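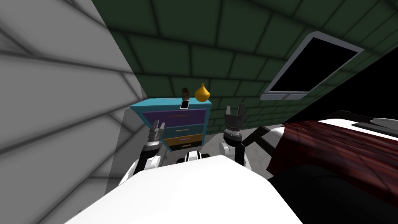

Caltham Household Trials
Bedroom Chores Readiness Checklist, with inspector's comments
Completed by: Gwilym Ellis
Period: March
Stage: simulator only, before any run in the practice flat

How to read this sheet
Each item gets Pass, Pass with comment, Hold or Fail. A Hold means I want to see it again before I make up my mind, and it is no disgrace to anyone. I have written more than the boxes allow, as usual, and I hope whoever picks this up next will forgive me and put the kettle on first.

Section A. The room

A1. Walking space between furniture is clear of loose items.
Pass. Clear floor between the dresser and the bed. I would still like a slipper or a dropped sock put there for the next round, because every bedroom I have ever lived in has had one.

A2. Bedding does not hang where wheels or elbows can catch it.
Pass with comment. The dark red blanket comes down over the bed on the side the right arm works on, and that arm carries a black bracket that sticks out further than you expect. In the simulator a blanket is a very polite thing. A real one snags, stretches and comes along for the ride, so please set the keep-away distance from the bracket and leave the fingers out of that particular sum.

A3. Furniture is at the position given in the room file.
Pass. Checked against the file and the dresser and bed agree with it.

A4. Furniture is stable if leaned on or pulled.
Hold. The dresser is a small one with four drawers, and the room file has it fixed to the floor as though it had been bolted there. Nobody's dresser is bolted there! Free it, give it a sensible weight, and run the drawer test again.

Section B. Things on top of the dresser

B1. Breakable items are identified before motion starts.
Pass with comment. The golden-yellow vase was labeled correctly. It has a round body and a narrow pointed neck, and I would ask that the grasp planner be kept away from the neck altogether. My mother had one with much the same shape and we all learned to pick it up by the belly.

B2. Electronic items are identified and given a gentle grip limit.
Pass. Phone found and labeled, white casing, black screen. Grip limit loaded.

B3. Unknown items are left alone.
Pass with comment. The small dark brown item beside the vase came back from the labeler as "cup" on one run and "figurine" on another, and I am not going to be superior about it, as I went back and forth myself. What pleased me is that the planner declined to touch it while the label was unsettled. This is the right instinct and I would like to see it kept, even if it makes the machine look slow.

B4. Items are moved or secured before a drawer is opened.
Fail. The plan went directly to the drawers with everything still standing on top. A person does this too, of course, but a person feels the dresser give a little wobble and puts a hand up without thinking. Until there is something like that hand, the top gets cleared first. I have asked for it to be a fixed step in the plan.

Section C. Drawers

C1. The robot can name the drawer it has been asked for.
Pass. Purple, teal, mustard yellow, and a very dark one at the bottom. The colors do make it easy, and I have written to Cabrera asking for a plain dresser with all its drawers alike, as that is what most people own.

C2. Handle is found and gripped without scraping the drawer front.
Pass with comment. Fine on the purple drawer, with its thin light handle. On the yellow one the fingers came in low on two runs and had to back off and try again. No harm done in a simulator, but on a painted front you would see the marks by the end of the week.

C3. Lower drawers can be seen while the arm is working on them.
Hold. When the left gripper is held upright in front of the dresser it hides a good part of the lower drawers from the head view. The Wisar people tell me the planner remembers what is behind the hand, and I believe them, but remembering is a different thing from looking. If a child puts their fingers on the edge of a drawer, memory won't have them in it. I want a second view or a rule that the arm draws back and looks before it pushes anything closed.

C4. Drawer closes under a light force and stops if blocked.
Pass. Blocked on purpose 6 times, stopped every time.

Section D. Arms and body

D1. Both arms have a safe resting position.
Pass. Both return to rest at the end of a task, and the left waits for the right.

D2. Emergency stop halts both arms together.
Pass. Tested in the middle of a reach and again during a turn.

D3. Body clears the furniture when turning.
Pass with comment. It is a broad white body and it needs more room than the arms suggest. It did clear the bed. I would not like to try it with someone asleep in there.

Section E. Can it do the chore?

E1. Tidy the dresser top and put the phone in the top drawer.
Pass with comment. The batch was 1,000 simulated runs and 74 of them ended badly, mostly with the phone dropped at the lip of the drawer. The team at Sokuvport were a little deflated when I read that out, and I told them they should not be. A few years ago I would have been filling in this form for a machine that could not find the dresser. All the same, picture a helper who drops your phone that often and you will see why I am not signing it into anybody's home.

E2. Straighten the blanket.
Hold. Not attempted. The blanket needs proper cloth behavior first, see A2.

E3. Dust around the items.
Hold. Not attempted, waits on B4.

Overall result: HOLD

Actions before the next check
Free the dresser from the floor and rerun section C.
Add the clear-the-top step.
Draw back and look before closing any drawer.
New keep-away distance for the right arm bracket.
Plain dresser from Cabrera — chase if no answer.

My thanks to everyone for their patience with my questions — I do know how many there were. Please leave your replies under each item and keep my wording as it stands, so the next inspector can follow the argument.

G. Ellis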